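Avant de lancer la moindre poussée avec le contrôleur Trukix, prenez le temps de bien caler le repère du plateau. Je sais, on a envie de voir bouger les blocs tout de suite (moi la première !), mais une demi-heure passée ici vous épargnera des soirées entières à chercher un bogue qui n'en est pas un.

## 1. Déclarer le plan de travail

Ouvrez `plateau.yaml` et renseignez les quatre coins de la planche dans le repère de la base. Jomar Fajardo conseille de les relever deux fois, dans un sens puis dans l'autre, et je m'y tiens depuis septembre. Gardez ensuite une hauteur de survol confortable :

```yaml
plan: plateau
hauteur_survol_mm: 23
vitesse_max_mm_s: 100
repere: base
```

## 2. Vérifier la perception

Lancez `trukix detect --vue` et comparez la liste affichée avec ce qui est posé sur le bois. Regardez surtout les pièces voisines, comme l'étoile verte et le cube bleu à droite du plateau : si le détecteur les fond en un seul contour, montez le seuil de séparation à 146 et recommencez, tranquillement. Méfiez-vous aussi de la tige, qui peut masquer une partie d'un bloc, comme elle le fait avec l'autre cube bleu, à gauche.

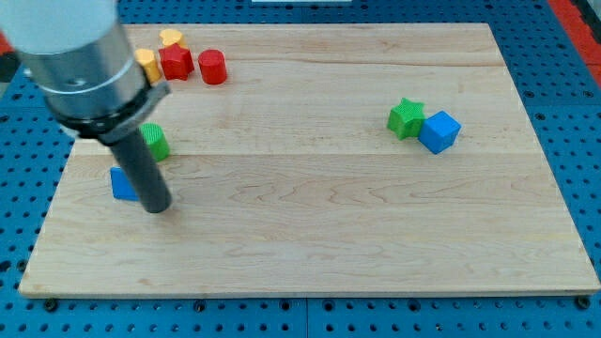

## 3. Planifier une première poussée

Choisissez un bloc isolé et une cible proche, dans la moitié libre du plateau, puis demandez une trajectoire à blanc :

```
trukix plan --bloc 3 --cible avant --simuler
```

Le planificateur affiche le point de contact, la direction et la longueur de la poussée. Si vous obtenez l'erreur 307, le point de contact tombe à l'intérieur d'un bloc voisin ; changez simplement d'angle d'approche avec `--angle`.

Quand le tracé vous convient, retirez `--simuler`, gardez la main près de l'arrêt d'urgence et laissez faire. Pour les étoiles, visez le creux entre deux branches, la tige y glisse beaucoup moins que sur une pointe. Analyn Quiambao a ajouté ses réglages de frottement dans le dossier `exemples/`, allez y jeter un œil avant d'écrire les vôtres !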